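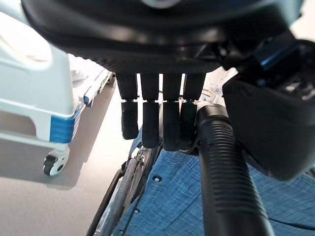
The blue fabric finally gets its turn

I've been putting off the fabric shelf since before Christmas and this month I ran out of excuses, so April is now officially Get The Stash Under Control month at my house. The blue came first because it's the one I keep moving to get at everything else (I must have shifted it from the chair to the table and back again a hundred times). I still love the color, which is a relief, because I was half afraid I'd gone off it.

I bought it at Fröhlich, the little shop in Eltgate next to the shoe repair place. Urs Stöckli runs it and he will talk you into an extra yard every single time. He asked me what I was making and I said "probably curtains?" and he gave me such a look! He was right, too. I measured the window when I got home and it's 228 centimeters across, and if you want any kind of fullness in a curtain you need way more cloth than I came home with. So curtains are out, unless I go back and he still has the same bolt.

Ideas so far: a table cover for the back porch, a pair of big floor cushions, or a lining for the gray bag I started last summer and never finished. My sister votes cushions. She would, she's the one who sits on the floor.

Anyway, how I've been sorting. Anything bigger than a yard gets folded and goes on the shelf, standing up like books so I can see the edges. Smaller pieces go in a bin, and true scraps go in a paper sack for stuffing. I used to wrap the big pieces around cardboard like they do in the stores and it looked gorgeous for two weeks, and then I pulled one out in a hurry and that was the end of that. Folding is quicker and I'll keep doing it.

I fold everything to 16 inches wide because that's how deep my shelf is. Lay it out, smooth it from the middle toward the edges with your hands, fold in half the long way, then keep going. If there's a bad crease I press it first, otherwise it's in there for good by the time I want to use it. I have a list going too, just a notebook with how much there is of each one and where I got it. I tried the Wovow app for this and gave up after three fabrics, typing on my phone with a tape measure around my neck was not my idea of a nice evening.

Still to do: the flannels, the box of my grandmother's lace (that one needs its own post, there's a baby bonnet in there) and the mystery pile under the ironing board. If anyone has made floor cushions with a zipper that survives being sat on, please leave me a comment and tell me which kind you used. I've only got the flimsy ones.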